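作業記録 双腕セル運用基準の見直し
2022年1月15日(土曜日)
記録者:Kinga Gulyás 確認者:Terence Lockwood

Josau棟の双腕セルにおける衣類ハンドリング作業について、運用基準第3版の改訂に向けた確認を行った。旧版は昨年9月に制定したもので、剛体部品の搬送を前提とした記述が多く残っている。布地を扱う作業にそのまま適用すると判断に迷う箇所があるため、該当条項を順に読み合わせ、改訂案を下記に記す。管理番号は2314とする。

1. 作業開始前の卓上配置
開始時の衣類の置き方は作業者の裁量としてよい。ただし、衣類の山が左右のレールに掛からないことを条件とする。収納箱は卓の奥側に置き、箱の縁とアームの肘関節との間隔を目視で確認する。卓上に残す物品は、作業指示書に記載のあるものに限る。

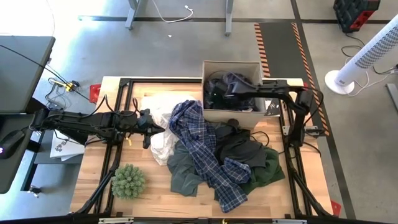 旧版では「卓上を清浄に保つ」とのみ書かれており、作業者ごとに解釈が分かれていた。改訂案では、対象物、収納容器、指示書記載の小物の区分を設け、いずれにも該当しないものは開始前に卓外へ移すこととする。ケーブルについては、可動範囲の全域で張りが生じないことを低速動作により確かめる。

2. 把持および引き上げ
布地を引き上げる際の速度上限は毎秒300 mmとする。垂れた布の下端は把持点の動きに遅れて揺れるため、もう一方のアームは引き上げの完了まで待機位置に置く。対象物に識別札を付ける場合は、把持位置から離して取り付け、記載内容を作業記録に転記する。

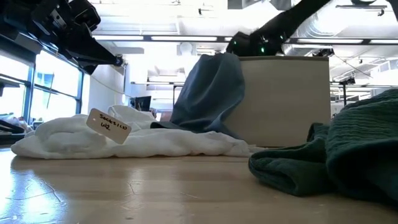 Lockwoodより、待機位置の定義が曖昧であるとの指摘を受けた。改訂案では関節角で規定し、Horrocks(動作管理ソフト)の設定画面から呼び出せるよう登録する。登録作業はGulyásが担当する。登録名は未定。

3. 人の立ち入り
アームに通電している間、可動範囲に身体を入れてはならない。手先を見ながら調整を行う場合も、停止状態を確認し、非常停止釦を手の届く位置に置くこと。単独での調整は認めない。衣服の紐や袖口は、あらかじめ挟まれないよう整えておく。

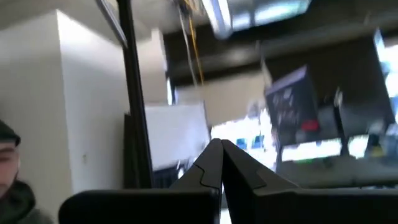 問 一時停止の状態であれば、卓上の衣類を手で直してよいか。
答 一時停止では駆動電源が残るため認めない。駆動電源を遮断し、表示を確認したうえで手を入れること。

上記の問答は、Cliltadholm側の担当者から繰り返し照会があった事項である。改訂版では本文に組み込まず、付録に収める。

4. 終了時の処理
終了時は両アームを退避姿勢に戻してから電源を落とす。把持中の布地がある場合は、卓上に下ろして指を開いたのちに退避させる。箱の中身は次回の指示書と照合し、差異があれば記録欄に残す。 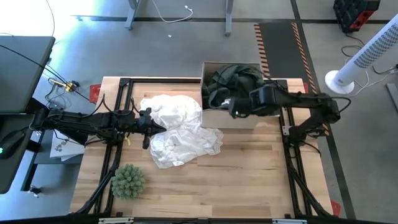

本記録の読了目安:3分

箱からはみ出した紐や縫い目の部分が手先に掛かる事象については、旧版に規定がない。引っ掛かりを認めたときは直ちに停止し、逆動作で外そうとしないことを明記する。復帰手順はGomeoの保守要領を準用するが、同要領の31項は単腕機のみを対象としており、双腕に読み替える注記を要する。

未了事項
・待機位置の関節角の確定(Gulyás)
・読み替え注記の文案(Lockwood)
・床面の区画表示と立ち入り規定との対応確認

改訂案は両名の署名をもって回付する。旧版は回付が終わるまで有効とし、セル脇の掲示も差し替えない。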